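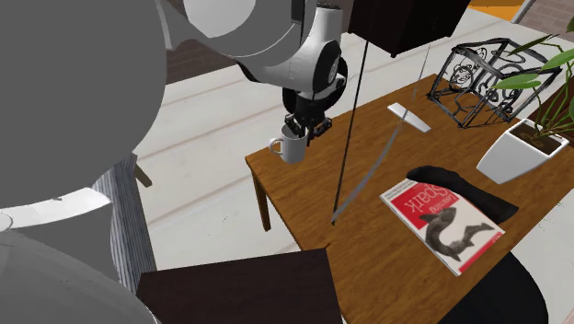 Four Months Without a Coffee Machine

The pump on our old machine quit in May, in the middle of a cup. I took the back off, looked at it for a while, and put the back on again. The repair shop in Werau wanted nearly as much as I had paid for the thing, so I said no thanks and bought a plastic cone and a box of paper filters.

I expected to hate it. The first week I did. I poured too fast and the coffee came out thin, and then I ground it too fine and waited forever for a cup that tasted like pencil. A kitchen scale helped more than anything else. I now use 17 grams of coffee for one mug and stop pouring when the scale says 270. My wife thinks weighing water is silly, but she drinks the coffee.

The beans come from Istness, a small roaster two towns over. They sell a 1000 gram bag that lasts the two of us most of a month. Their dark roast is too smoky for me. The medium one, which they call Farov, is good in the cone and also fine cold the next day if there is any left.

What I miss is the button. At six in the morning I used to press it and go find my socks. Now I have to stand there for 4 minutes and pour. I have tried reading while I do it and ended up with grounds over the side of the filter, so I just look out the window. The neighbors have put in a new fence.

I did price a new machine last week. The cheapest one I liked was 157 dollars, and it would take up the corner where the bread box is now. We may still get one before winter – my sister-in-law's family is staying with us for the holidays, and making six cups one at a time does not appeal to me. Until then I need more filters. The store was out of the small size again.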